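Bilcombe Kitchen Cell Group
Minutes of the March meeting, held in the upstairs room, 2.30 p.m.

In the chair: Kulap Tanasarn
Minutes taken by: Kenji Ridgeway
Also present: the day crew, and two from the Tullow site who joined by telephone and could be heard very well once we had found the right button.

1. Minutes of the last meeting

Agreed, with one correction. The spare finger pads are kept in the second drawer and not the third, as I had written. My apologies to everybody who went looking.

2. Hours and general health of the cell

Kulap gave us the running hours, which now stand at 2,463 across the pair of arms. The full service falls due at 3,000, and she would like the parts on the shelf well before then, as we all remember the long wait for the wrist seals last time. Tullow kindly offered to lend us a set if Katsaros are slow again. Kulap thanked them warmly and said she would still place our own order this week.

The left arm is behaving nicely. The right arm has had its base bolts checked and two of them wanted a little more turn, after which the faint knocking everyone had been complaining of went away. Kenji has put a dab of paint across each bolt head so that any movement will show at a glance.

3. Layout for the simulated counter

We then turned to the counter layout in the simulator, which took up most of the afternoon and a good deal of the shortbread.

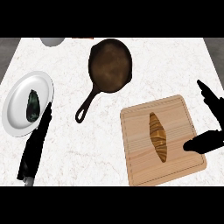 Kulap reminded us that the rehearsal layout is there to try out changes to the cell before we make them downstairs, and that it is only useful if we keep it as carefully as the real one. She asked the meeting to settle how much clear worktop each arm ought to have at the start of a run. With the croissant lying more or less in the middle of the cutting board and the right gripper open beside it, she felt the right-hand side gave us a fair place to begin checking the approach height. Tullow were more interested in the left, where the gripper overlaps the rim of the plate, and wondered whether the start position should be drawn back a touch. There was a friendly and fairly lengthy discussion about this. It was agreed to save a second version with the left arm further out and to run the two against each other before deciding.

The skillet handle came up as well, lying as it does diagonally down and to the left across the marble. Kenji would like to keep it at that angle, as a long handle is just the sort of thing the path planner ought to be made to think about. Kulap was happy with this so long as the collision shape for the pan includes the whole handle, loop and all. Kenji will look at the shape file and report back.

Action: Kenji to save the second layout and check the skillet's collision shape.

4. Gripper calibration

The Elel calibration routine has been giving us different closing widths on the two grippers, and Kulap has very patiently worked through the records. She did 12 closing cycles on each side with the test block and found the left steady throughout, while the right drifted as it warmed up. She proposes that we run both arms gently before calibrating, and that we stop doing it first thing in the morning with our coats still on.

It was asked whether the same offset should be copied into the simulator. After some toing and froing we agreed that it should, with a note in the settings giving the reason, so that whoever comes across it later doesn't tidy it away.

Action: Kulap to rewrite the calibration sheet and pin it up by the cell.

5. Cleaning and cables

The cable sleeve on the right arm is rubbing at the elbow again. A new sleeve has been fitted with a looser loop, and the day crew will look at it at the end of each shift. Please use the soft brush on the finger pads and leave the blue spray in the cupboard, as it makes the rubber go shiny.

Fault ticket 123, the emergency stop lamp, is closed. It was the bulb.

6. Any other business

Tullow asked if two of their people might come over and watch the service being done. Everyone was delighted at the idea, and Kulap will send them some times. Please could whoever has the long hex key bring it back.

The meeting closed at 4.45 p.m. The next one will be in the same room, and Tullow have promised to bring the cake.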